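Notes for Fallthorpe residents' evening, May 12, 2024
Being a ward councillor: my first year

Start with thanks to Sinéad for the hall and the tea. Say who I am, because half the room will have come for the bus item and won't know me from Adam.

Slide one. How I got in. I'd never stood for anything, not even at school! Tell the one about knocking on 500 doors and being chased off by a goose on Bambridge Lane. I won by 30 votes, and I still get asked whether my mum was one of them (she was).

Slide two. What the job is like. Lots of reading. The first planning pack landed on my mat the night before the meeting and I read it in the bath. Pause here. Then the serious bit: I voted against the Forsberg yard scheme, I lost, and I had to go back and tell people so. Alvar Fjeld is chairing tonight and he voted the other way, so be fair to him. We still share lifts.

Slide three. The 2 bus. This is what they want. Go slowly.
- Evening service stops in July unless the county finds the money
- I've asked for three late buses to be kept, and I've asked in writing
- Lovisa Söderlund has the petition at the back, please sign before you go home
Don't promise anything. If someone asks about fares, say I don't know yet and take their name.

Slide four. Casework. Bins, hedges, damp, parking outside the school, bins again. No names, obviously. I do love this part, more than the meetings if I'm truthful, and most of it starts with someone stopping me by the chemist. Give the new surgery times: first Saturday morning of the month, in the library, no need to book. Ottar Åberg from the next ward covers when I'm away.

Last slide. Leave it up for questions, and keep answers short so we're out by nine. If it goes quiet, ask them what they'd spend the ward grant on. 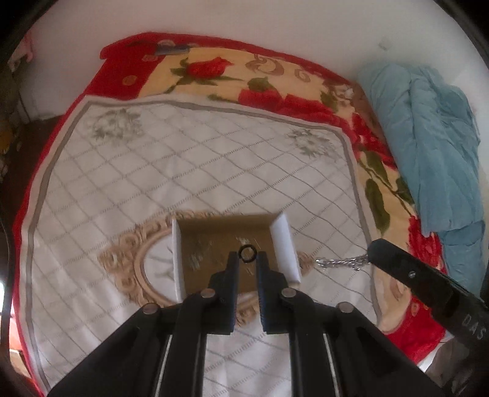
Gripper and small cardboard box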